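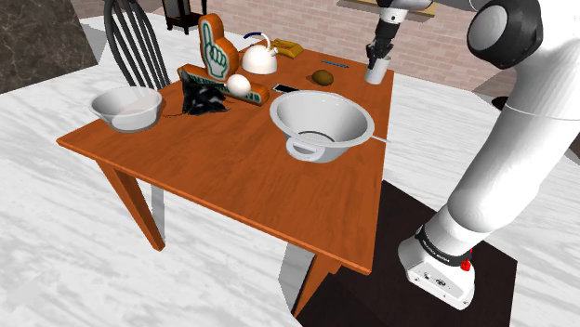
My sister-in-law Bernadette Lindqvist asked me over supper when she could expect a machine to clear the table for her, and she asked it in the tone you'd use about a late bus. I write about this sort of thing most weeks, so I ought to have had an answer ready. I said "not yet" and then talked until the pudding was finished, and I thought I might as well put the longer version down for the rest of you (sorry, Bernadette).

The trouble with a table is that everybody leaves something different on it. A dishwasher has it easy, because we do the hard part for it: we scrape, we sort, we slot the plates into the rack, and then it sprays water about and takes the credit. Clearing up means knowing that an egg wants a gentler hold than a kettle, that a crumpled bag has no proper shape at all, and that the phone doesn't go in the sink. My boy could do most of that at 3, though I wouldn't have trusted him with the egg!

A lot of the practising goes on in simulation now, which I think is a lovely idea. You can drop a make-believe cup up to 2000 times and never once fetch the dustpan. Noemi Schumacher, who I used to share an office with, spent most of one August on cups and nothing else, and came out of it with very strong feelings about handles. 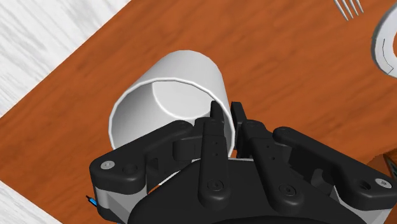
A cup on its side is a different job from a cup standing up, you see. Do you take it by the rim, or round the outside, or put a finger in the mouth of it and tip? You and I would do any of the three without breaking off our conversation. A machine has to settle on one, and get its fingers there without sending the thing rolling off towards the cutlery.

So I'd still say not yet, Bernadette, but I'm more hopeful than I was two years ago. I'd be happy with one that only did cups, to be frank, and left the saucepans to me. Rafferty Strickland has promised to lend me his notes on folding towels, so that will probably be next, once I've caught up with my own ironing.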